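The Dish Room Gets a New Coworker

June 2025

The dish room at Masilela starts at 6 in the morning, before the kitchen it serves. Masilela runs the cafeteria in an office park and sends boxed lunches to smaller sites nearby. Everything that goes out on a plate comes back on a cart, and for years the people at the end of the line scraped it, sprayed it, racked it, unloaded it and stacked it by hand.

In January the company put in two robot arms from a supplier called Rusutent. One loads racks on the dirty side. The other takes plates out on the clean side and sets them in stacks. The software that tells the arms where a plate is and how to hold it comes from a smaller firm, Grokby, which still has people in the building most weeks.

None of the dish room staff lost a job over it. Management said so in writing before the arms arrived, and so far that has held. Two people who left in the spring were not replaced, though, and the ones who stayed noticed.

Most of the change is in what a shift feels like. The old job was steady and wet. A worker stood in one place and did the same motion until break. Now one person looks after both arms and walks between them. The walking is easier on the back. It is harder on the nerves, according to workers on the early shift, because an arm can stop for reasons that are not obvious, and the carts keep coming while somebody figures out why.

Stops are logged on a tablet by the door. During the first full week the crew logged 104 of them. By the middle of May a week's total was down to 84, which is better, though still a lot of trips across a wet floor. The most common entry is a plate leaning the wrong way. The next is something on or near the rack that isn't a plate.

That second kind takes up much of the Grokby crew's time. Food and dishes come back together on the carts, and whole fruit is a regular item. An apple that rolls off a tray can end up against a rack and hide part of the plate behind it. A person reaches around it without thinking. The software has to be taught that the fruit and the plate are separate things and that only one of them goes in the stack.
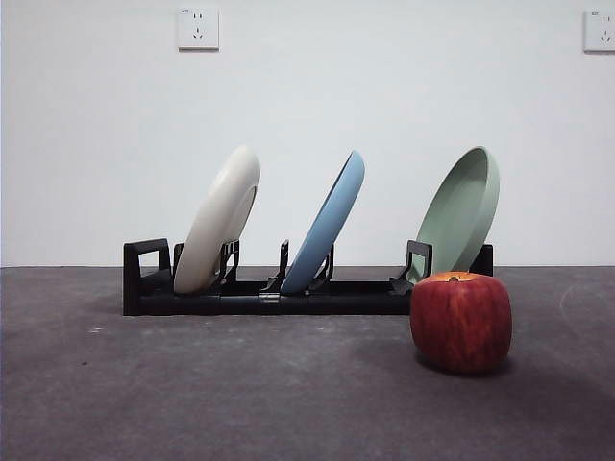 Plates and an apple at the dish rack. Sorting food from dishes is part of the work.

Shape and color matter too. Masilela buys its plates from Uramari in several colors, and they are not all equally deep. The dish room had never cared much about that. Now the deeper plates get racked with more space between them, and the carts are sorted before they reach the line. Sorting used to be nobody's job. It is now a posted task, with its own hour on the schedule.

The staff have mixed views on this. Some like sorting because it is dry and can be done sitting down. Others say it is work the machines created and that it should count as such when hours are planned. The company agreed in April to add paid sorting time at the start of each shift. Workers had asked for it to be added at the end as well, and that is still under discussion.

Training was the other sore point. The first lessons covered how to restart an arm and little else. Workers wanted to know how to read the error screen, and when they were allowed to fix a problem themselves. A longer course began in the spring. Those who finish it get a small raise and can clear most stops without calling Grokby.

Pots, pans and glassware are still washed by hand, and there is no plan to change that this year. Rusutent has offered a third arm for the pot sink. The dish room crew has asked to see it work on a baked-on sheet pan first.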